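보낸 사람: Themis Stergiou
받는 사람: 저녁밥 메일링 리스트
제목: Re: Re: [저녁밥] 간헐적 단식 3주차, 그리고 된장국 문제

리스트 여러분,

답장이 늦었습니다. 16시간 공복 중에는 메일을 쓰지 않는다는 원칙이 있어서요. 공복 14시간째에 보낸 메일로 사돈어른과 사이가 틀어진 뒤에 생긴 원칙입니다. 지금은 점심을 먹고 난 뒤이니 안심하고 읽으셔도 됩니다.

Prodromos가 지난번에 보낸 글을 먼저 붙입니다. 9월에 새로 들어오신 분들은 앞 내용을 못 보셨을 테니 통째로 옮깁니다.

> 보낸 사람: Prodromos Sfakianakis
> 제목: Re: [저녁밥] 간헐적 단식 3주차, 그리고 된장국 문제
>
> 다들 안녕하신지요.
>
> 3주차 보고입니다. 저는 낮 12시부터 저녁 8시까지 먹고 나머지 시간에는 안 먹습니다. 첫 주에는 2킬로가 빠졌고 둘째 주에는 1킬로가 돌아왔고 이번 주에는 체중계 건전지가 나갔습니다.
>
> 질문이 세 개 있습니다.
>
> 첫째, 아침에 마시는 된장국은 단식을 깨는 겁니까? 건더기는 안 먹습니다. 두부도 건져 놓습니다. 국물만 마십니다. Senga는 깨는 거라고 하고, Darnell은 두부를 건졌으면 차나 마찬가지라고 합니다.
>
> 둘째, Curo라는 앱에 먹은 걸 적고 있는데 어제 하루가 3,731칼로리로 나왔습니다. 저는 비빔밥 한 그릇하고 사과 하나, 저녁에 생선구이를 먹었습니다. 고등어가 그렇게 무서운 생선입니까?
>
> 셋째, Jocelyn이 권한 Castus 단백질 가루를 한 통 샀는데 물에 타면 벽지 풀 같은 것이 됩니다. 원래 이런 겁니까, 제가 뭘 잘못한 겁니까? 바닐라 맛이라고 써 있습니다.
>
> 참고로 집사람은 옆에서 평소대로 먹고 있고 평소대로 건강합니다. 이게 제일 힘듭니다.
>
> Prodromos

순서대로 답하겠습니다만 저는 영양사가 아니고, 이 리스트에서 오래 버틴 사람일 뿐이라는 점은 미리 적어 둡니다. 당뇨 약이나 혈압 약을 드시는 분은 제 글 말고 병원에 물어보세요. 매번 쓰는 말인데 매번 한 분씩 따로 메일을 주셔서 또 씁니다.

1. 된장국

깹니다. 미안합니다.

된장에는 단백질도 있고 탄수화물도 있고, 두부를 건졌다고 국물이 그 사실을 잊어버리지는 않습니다. 열량이 얼마 안 되는 건 맞습니다. 엄격하게 하는 분들은 물, 블랙커피, 설탕 없는 차까지만 인정하고, 느슨하게 하는 분들은 맑은 국물 한 컵 정도는 봐줍니다. 저는 느슨한 쪽입니다. 다만 느슨한 쪽이라고 인정하고 마시는 것과 “이건 차다” 하고 마시는 것은 다르지요. Darnell은 작년에 두유 라테도 차라고 했던 사람이니 이 문제에서는 증인으로 부르지 않는 게 좋겠습니다.

그보다 저는 짠맛이 걱정입니다. 빈속에 짠 국물을 마시면 오전 내내 물을 들이켜게 되고, 그러고 12시가 되면 밥을 평소보다 많이 푸게 되더라고요. 제 경우입니다. 된장국을 12시로 옮기고 두부를 도로 넣어 드시면 어떨까요. 두부가 무슨 죄입니까.

2. 3,731칼로리

고등어는 결백합니다. 앱을 열어서 밥의 단위를 보세요. 저도 똑같이 당했습니다. Curo는 “밥 1”이라고 넣으면 그게 공기인지 솥인지 묻지 않고 자기가 정합니다. 저는 첫날 2,902가 나와서 저녁을 굶었는데, 나중에 보니 참기름 한 작은술이 한 컵으로 들어가 있었습니다. 참기름 한 컵을 마신 사람치고는 혈색이 괜찮았지요.

고치는 법은 이렇습니다. 기록 화면에서 음식 이름을 길게 누르면 단위를 바꿀 수 있고, 거기서 그램으로 바꾼 다음 저울로 한 번만 재 보시면 됩니다. 자주 쓰는 밥그릇 하나를 정해 놓고 그 그릇에 담긴 밥 무게만 알아 두면 그 뒤로는 저울을 꺼낼 일이 거의 없습니다. 비빔밥은 나물, 밥, 계란, 고추장, 참기름으로 쪼개서 넣으세요. “비빔밥”으로 통째로 검색하면 누가 올렸는지 모를 것들이 줄줄이 나오는데 그중 하나는 치즈가 들어 있습니다.

하루 목표를 2,000에 맞춰 놓으셨다면 그것도 한번 다시 보세요. 가입할 때 기본으로 들어가는 숫자이지 Prodromos의 숫자가 아닙니다. 하루 종일 서서 일하는 사람과 저처럼 냉장고까지만 왕복하는 사람이 같을 리가 없지요. 그리고 하루치 숫자에 너무 마음 쓰지 마시고 한 주를 묶어서 보시기 바랍니다. 체중도 마찬가지입니다. 첫 주에 빠진 2킬로에는 물이 꽤 섞여 있었을 테니 돌아온 1킬로를 원망하실 것 없습니다. 건전지는 사지 말고 한 주쯤 그냥 두셔도 됩니다.

3. 벽지 풀

Castus는 원래 그렇습니다. Jocelyn은 그걸 맛있다고 하는데 Jocelyn은 병원 식당 젤리도 맛있다고 합니다.

그래도 한 통을 버리기는 아까우니 제가 해 본 방법을 적습니다. 물에 가루를 넣지 말고 가루에 물을 조금씩 넣으세요. 미지근한 물 두어 숟갈로 먼저 되직하게 개고, 그다음에 찬물이나 우유를 부으면 덩어리가 훨씬 덜 집니다. 처음부터 뜨거운 물을 부으면 계란찜 비슷한 것이 되는데, 바닐라 맛 계란찜을 좋아하시는 분이 계시면 말리지 않겠습니다. 귀리죽에 섞는 것도 괜찮습니다. 죽을 불에서 내리고 한 김 나간 다음에 30그램쯤 되는 한 숟갈을 넣고 빨리 저으세요. 바나나 반 개를 으깨 넣으면 풀 맛이 많이 가려집니다.

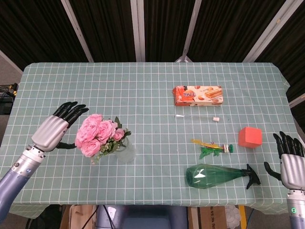 단, 가루가 꼭 필요한지는 따로 생각해 보셔야 합니다. 생선구이를 저녁마다 드시고 두부도 드시면(앞으로는 드시기로 했으니까요) 굳이 통에 든 것을 사실 이유가 없습니다. 저는 Hirnell 시장 끝에 있는 콩 가게에서 검은콩을 사다가 밥에 넣습니다. 값도 싸고 벽지도 안 붙습니다. 전날 저녁에 불려 두는 걸 잊지만 않으면 되는데, 저는 사흘에 한 번은 잊습니다.

4. 질문에는 없었지만

평소대로 먹고 평소대로 건강한 배우자 문제는 이 리스트가 생긴 이래 해결된 적이 없습니다. Senga는 남편이 밤 10시에 라면을 끓이면 욕실에 들어가 양치질을 한답니다. 치약 맛이 나면 입맛이 떨어진다나요. 해 봤는데 치약 맛 나는 라면을 먹게 되었습니다. 각자 체질이 있는 모양입니다.

제가 그나마 효과를 본 것은 저녁 먹는 시간을 집사람과 맞춘 것입니다. 8시에 문을 닫겠다고 혼자 6시 반에 먹어 버리면 8시에 식탁에 앉아서 남 먹는 걸 구경해야 합니다. 먹는 시간대를 한 시간 뒤로 밀어서 오후 1시에서 9시로 바꾸고 나니 훨씬 살 만했습니다. 12시와 8시가 어디 돌에 새겨진 숫자도 아니고요.

그리고 어지럽거나 손이 떨리면 그냥 드세요. 시계 보지 말고요. 예전에 한 회원이 20분만 더 버티겠다고 하다가 버스를 반대 방향으로 탔습니다. 종점까지 가서 만두를 먹고 왔다니 나쁜 하루는 아니었던 것 같습니다만.

알림 하나. Cárdenas 식당에서 하기로 한 다음 모임은 오후 1시 반입니다. 12시파와 1시파가 둘 다 먹을 수 있는 시간을 고르느라 메일이 열한 통 오갔으니 이제 바꾸자는 말씀은 삼가 주십시오. 그 집은 점심에 반 접시 주문이 되고, 반찬은 달라는 대로 줍니다. 국은 그날그날 다른데 된장국이 나오면 Prodromos 앞에 먼저 놓겠습니다.

답장하실 때는 아래 인용된 부분을 좀 잘라 주세요. 지난번 귀리죽 이야기는 마지막에 가서는 글보다 꺾쇠가 더 많았습니다.

Themis

추신. Darnell, 아몬드 열두 알은 간식 맞습니다. 주머니에 넣고 다니면서 한 알씩 먹어도 열두 알이에요.

--
저녁밥 메일링 리스트
탈퇴하시려면 제목에 “탈퇴”라고만 써서 리스트 주소로 보내 주세요. 본문은 읽지 않습니다.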